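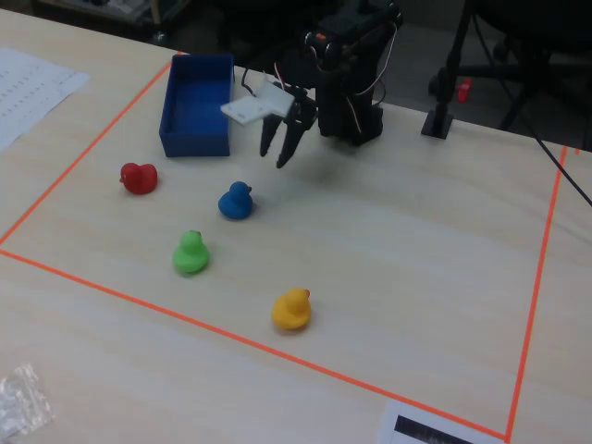
Maja Śliwiński has been buying and selling rubber ducks for Mellimport since the firm was two people and a rented garage. These days she picks the designs for the spring list, and she has firm ideas about which ones sell.

"Color comes first," she says. "Red, blue, green, yellow. You can put out ducks with hats and sunglasses and people will pick them up and laugh, and then they buy the yellow one."

The catalog runs to 645 designs. She keeps 36 of them in her own office and says the rest would drive her out of the building. Printed faces are the newest part of the range. Plain ducks still go to fairs and pond races, but the ones with a drawn face tend to end up on a desk or a shelf.

"A face with round glasses and pink cheeks does well with teachers," she says. "I don't know why. I stopped asking."

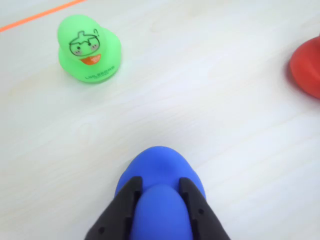 Ostap Chornovol takes a different view and would drop most of the printed line. He says a duck for the bath should be one color all over, and that children draw their own faces on it anyway.

Śliwiński has heard this before. She agrees that print is the weak point – it rubs off if the ducks are shipped without tissue – but she won't give it up. Two suppliers, Tisar and Sobczak, now send her samples before each order, and she scrubs every one with a nail brush and dish soap.

"If the cheeks are gone after a minute, it goes back," she says. 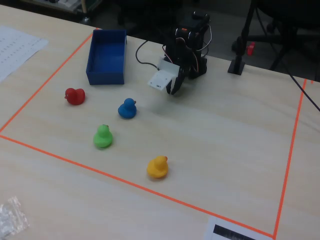 For storage at home she recommends a shallow open box. Deep tubs hold water at the bottom, and the ducks underneath stay damp. Squeeze each one out after the bath, tip it on its side and leave the lid off if there is one.

She was due to visit Zillis in August to look at new greens. The current one, she says, is a little too close to lime.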